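The weight of a clay chip

Most home players judge a poker chip by its weight, and most sellers print that weight on the box. The figure says little about how the chip was made. A molded plastic chip with a steel slug in the center can outweigh a casino chip by several grams and still slide off a stack of 20 at the first nudge.

The chips in use at Skeltport's card rooms are compression molded. A blend of mineral powder and binder is rolled into sheets, cut into blanks, fitted with edge spots and pressed under heat between two engraved plates. The plates leave a fine crosshatch on both faces, and the crosshatch does the work of holding one chip against the next. Pressing takes 6 minutes per tray at the Antunes plant, cooling included. Blanks that come out thick are ground on the edge and checked again by gauge.

Injection molding is faster and cheaper. Plastic is forced around the slug in a closed tool, and the faces come out nearly smooth. Texture can be added, but it wears along the high points first, and worn chips begin to spin when stacked.

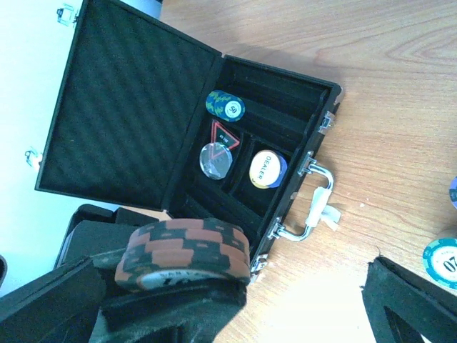 Musa Danladi disagrees that wear is mainly a matter of material. In his view players ruin chips by shuffling them, edge to edge, for hours at a time, and a soft clay blend suffers more from this than a hard plastic one. He would buy ceramic for any game that meets every week.

Ceramic chips, despite the name, are a hard resin. The blank is white throughout and the design is dyed into the surface, edge included, so there is no inlay to lift. Titow sells them in a single diameter, with a face texture close to fine sandpaper. The drawback is sound. They click at a higher pitch than clay, and some players object to it.

Stesus ran a drop and tumble test on all three types this January. Each batch held 346 chips and was tumbled for 1,130 cycles in a padded drum. Clay lost the most mass, nearly all of it from the edges. Plastic lost the least but showed the greatest loss of grip. Ceramic came out between the two on both measures, with slight fading along the rim.

New clay chips are best oiled lightly and wiped down before use. Mineral oil is sufficient.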